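Govness adds cloth folding to its hand-recorded task set

Govness has extended its set of hand-recorded household tasks to include cloth folding on soft surfaces, the company said in March. The recordings are made with a two-fingered gripper that a person holds and moves directly. The camera is mounted on the tool itself, so the view stored with each attempt is close to the one a robot arm would have with the same fingers fitted.

The new work is done on beds. Earlier folding trials used a flat bench, which gave clean results but transferred poorly to mattresses and sofas, where the surface gives way under the finger tips. 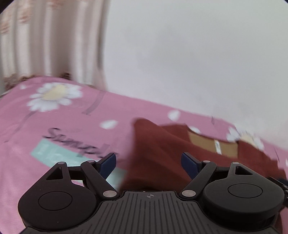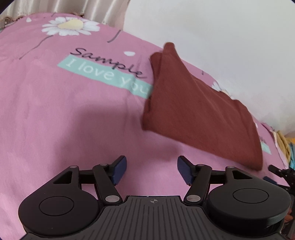
Reddish-brown cloth on a printed bedsheet, with the gripper open in both views.

Joanne Stockdale wrote in response to the announcement that she would like to see the failed attempts published alongside the good ones. A fold that slips out of the pads at the last moment carries more information about grip width than a clean one, in her view, and most sets she has used throw such attempts away before release. She also asked whether the people recording were told which corner to take first, as a fixed order would make the set look more consistent than ordinary folding is.

Govness has answered the second point only. According to Nabila Wattimena, people are given a start state and an end state and are left to choose the order of grasps. They are asked to keep the tool moving at a steady pace and to avoid steadying the fabric with the free hand. Attempts in which the free hand touches the cloth are marked and held in a separate folder.

The set so far holds over 700 attempts, of which 200 were made on patterned bedding. Patterned sheets were added at the request of Panon, which trains the control software and had found that its model lost the edge of a garment against a printed background. Plain sheets are still used for calibration.

Two quantities are logged with the video: the opening between the finger pads and the position of the tool in space. Position is worked out from the camera view together with a motion sensor in the handle. Tracking is least reliable during quick turns of the wrist, when the picture smears, and attempts with more than 2 seconds of lost tracking are rejected. Govness did not give a rejection rate.

Remote control was considered for the same tasks. Raquel Azevedo, writing in the technical note, puts the time for a single fold by remote arm at several times that of a fold with the hand-held tool, mainly on account of the delay in judging contact. The remote rig at Marsden has been kept for tasks that need two arms working at different heights, such as hanging a shirt on a rail. A comparison of the two methods on an identical fold is planned, with 100 attempts for each.

The note lists several limits. The tool records no force, so a model trained on the set has to infer from the picture how firmly the cloth is held. Thick towels are under-represented. The fingers also open less widely than a human hand, and folds that would be made by sweeping the palm across the fabric have to be done as a drag with closed pads.

Panon expects to begin tests on a fixed arm once the comparison is finished. Access to the recordings is by written request to Govness, and the technical note can be read without one.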